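Subject: Re: Garlic keeping, and what to carry the shopping in

Hello all,

Craig MacRitchie wrote:

> Mine went soft by the end of winter again. I had it in a jar in
> the pantry. What is everyone else doing? And does anybody
> have a basket they like for the market? My canvas bag
> squashes the tomatoes.

Craig, I'm so glad you asked, as I've been meaning to write since September and kept putting it off. I'll take your questions in order (my husband says I never do, so let's see!).

## The garlic

A jar with a lid is probably your trouble. Garlic likes air, and mine sits in an open bowl on the shelf over the bread box, well away from the stove. I buy whole heads only, and I go for the plump ones with the papery skin still on. A bit of red on the white doesn't put me off at all, and I've had lovely heads with a streak or two.

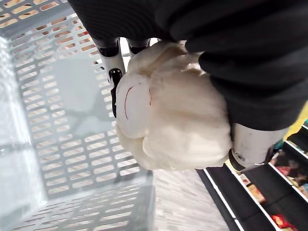
## The basket

I gave up on canvas years ago and went over to a plain light grey plastic shopping basket, the kind with slots in the walls. Onion skins and bits of garlic paper get everywhere, and with this I just turn it over outside the back door and give it a knock. Once a month or so it goes in the sink with dish soap.

What I'd look at first, if you're buying, is the handle. Mine is a metal bar right across the top, with an arm coming down to a little hinge bracket on the outside of the wall.

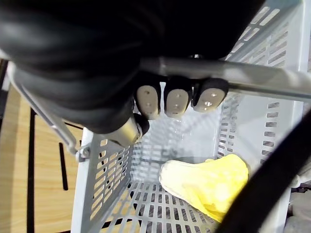

I'd pick metal over a plastic grip any day, though on a long walk home I do wrap a dish towel over it to save my fingers. Potatoes go in first, then onions, and the tomatoes ride on top with the garlic tucked down the side. I've carried 26 tomatoes back from the Kirkegaard stand that way and lost only one, and that one was my own fault for stopping to chat and leaning on it.

Let me know how you get on, and if anyone has a good way with shallots I'd love to hear it. Mine sprout no matter what I do.

Warmly,
Jo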